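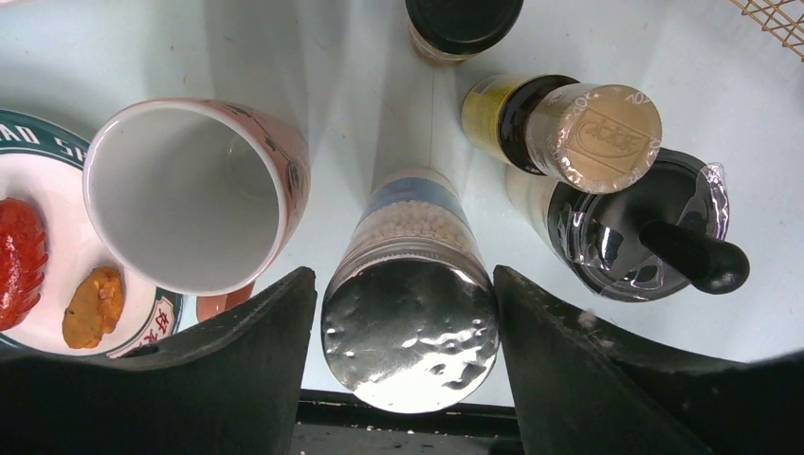 Flavum Ridge trek reopens with new high camp

The trekking route to Flavum Ridge has reopened to walkers after the upper section was closed for repairs, the operator Flestitz Treks said on August 17, 2024. Groups can once again walk the full route from the road head at Caklow to the ridge and back, and a new high camp has been set up below the last climb.

The upper section was shut after heavy rain brought down part of the slope above the river crossing. Walkers could still reach the lower meadows, but the path beyond them was blocked by rock and mud, and the old footbridge had lost its handrail on one side. The bridge has now been replaced, and the path has been moved uphill for a short stretch so that it no longer runs along the edge of the bank.

Elvira Agudelo, who manages bookings for Flestitz, said the first groups had already gone through.

"The walking is much as it was," she said. "People who did the route before will notice the bridge and the new bit of path, and they will notice that the last day is shorter. The rest is the same."

The full route is 53 kilometres there and back. Flestitz sells it as a trip of seven nights, with one spare day kept for bad weather. Walkers stay in village lodges for the first part and in tents for the last 3 nights. No ropes or climbing gear are needed, although the company asks for good boots and a pair of poles for the descent, which is steep and loose in places.

The new camp stands on a shelf of flat ground beside a stream. In earlier seasons groups slept lower down and had to start for the ridge well before dawn, with a long pull up through boulders by torchlight. From the new camp the ridge can be reached in four hours at a steady pace. Cooking and toilet tents are in place and will stay up until the route closes for the winter in November.

Nkrumah Sulemana, the head guide, said the change should help those who struggle with the altitude.

"You had people arriving at the top of the boulders already worn out," he said. "Now they have slept higher, they have had a proper breakfast, and it is light when they set off. We still turn people round if they are unwell. That has not changed."

From the ridge there is a view north to the Fakhoury group of peaks and down the length of the Caklow valley. Cloud often comes up from the valley by late morning at this time of year, and guides aim to have everyone off the ridge before noon.

Walkers going without a guide may use the route but must sign in at the hut at the road head and sign out on their return. They may pitch at the new camp if there is room, on the side nearest the path, but the cooking tent is for booked groups only. Water from the stream should be boiled or treated. Fires are not allowed above the meadows.

Najwa Khasawneh, who runs the lodge in the second village with her sister Nour, said the closure had been hard on the upper end of the valley. Most of her guests are on their way to or from the ridge, and only a few came just for the meadows.

"We kept the kitchen open, but some nights there was one table," she said. "This week we are full. I have had to ask a cousin to come and help with the bread."

The lodge has four rooms and a small dormitory. Beds can be reserved through Flestitz or by telephoning the lodge directly. There is no card machine in any of the villages, and the nearest place to draw cash is in Caklow, next to the bus stop.

Transport to the road head is running again as well. A shared jeep leaves Caklow each morning once it is full and comes back in the afternoon. Ghassan Issa, one of the drivers, said the track was rough after the second ford and that passengers should allow more time than the old timetable showed. Anyone with an onward bus to catch would do better to spend the night in Caklow, he said.

Flestitz is taking bookings for guided departures up to the end of the season. Groups are limited to twelve walkers. Places paid for before the closure can be moved to a new date without charge, and customers who would prefer their money back should write to the Caklow office with their booking number.

The side path from the meadows to the lower lake is still closed. Work on it is due to start once the new bridge has been inspected, and walkers are asked to keep to the main route until the signs come down.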